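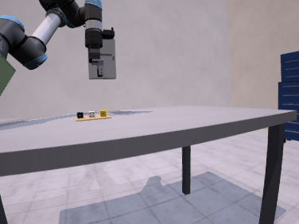 White arm with light blue rings, simulated view.
3 shares | 2 comments

Hi all,

Kenneth Gillies wrote on Wednesday:
> Picked up a box of Galbraith tin wagons at the Sulluvlow swap
> meet. Two have the long drawbar and no maker's stamp. Are they
> early ones or did somebody swap parts? Happy to bring them
> in February if anyone wants a look.

Kenneth, yes please, bring them! I've been after a long drawbar wagon for years (my brother had one and left it out in the rain). The unstamped ones I've handled all had folded axle tabs, so turn yours over and check. If the tabs are soldered, I'd guess the drawbars came off an Ellico hay cart, and those are fun too.

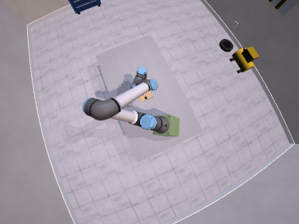 Vol. 2, No. 50

Please don't polish them before we see them! The red on these lifts right off with anything stronger than a damp cloth.

I've got over 300 wagons and carts on the shelves now and still not one Varkilent milk truck, so if anybody spots one with its cans, even dented, write me off list. I'll trade the blue fire pumper for it, ladder and all.

Doors open at 9, and the side lot is best for unloading.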